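# Véhicule de courtoisie

Un **véhicule de courtoisie** est une voiture qu'un garage ou une concession prête à un client pendant que la sienne est immobilisée à l'atelier. La pratique, aujourd'hui bien installée, paraît toute simple au conducteur qui repart avec un trousseau de clés - elle recouvre pourtant des usages assez différents d'une maison à l'autre.

## Origine et usages

À Brulolberg, on en attribue volontiers l'introduction au garage Oddsson, qui gardait dans sa cour deux petites berlines pour dépanner les habitués venus des villages voisins. Le prêt se faisait alors sur parole, autour d'un café, et l'on rendait la voiture quand la réparation était finie (ou un peu après, quand il neigeait).

Le réseau Flornow a ensuite repris l'idée à plus grande échelle, avec un parc de 90 voitures réparties entre ses ateliers. Le modèle le plus courant y est la Florkine, une citadine à cinq portes appréciée pour son coffre généreux et pour ses commandes, que chacun retrouve sans peine dès les premiers kilomètres.
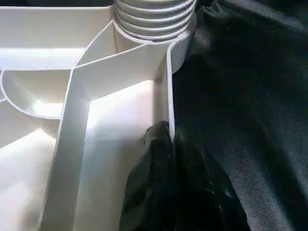 ## Conditions de prêt

Le client signe une convention qui précise la durée du prêt, l'état de la carrosserie et le niveau de carburant au départ. Chez Flornow, le prêt est gratuit jusqu'à 100 kilomètres par jour, et une caution de 870 euros est demandée, puis restituée au retour de la voiture. Les ateliers ouvrent la remise des clés dès le matin et la reprise se fait avant 18 heures, avec une certaine souplesse pour les retardataires de bonne foi.

L'assurance mérite qu'on s'y attarde un moment. Selon les cas, le véhicule est couvert par le contrat du garage ou par celui de l'emprunteur, et la franchise peut varier sensiblement - mieux vaut donc relire tranquillement la convention avant de prendre la route.

## Fin de service

Les Florkine de courtoisie quittent généralement le parc au printemps, puis sont révisées et proposées à la vente comme voitures d'occasion.

## Voir aussi

- Voiture de démonstration
- Location de courte durée
- Autopartage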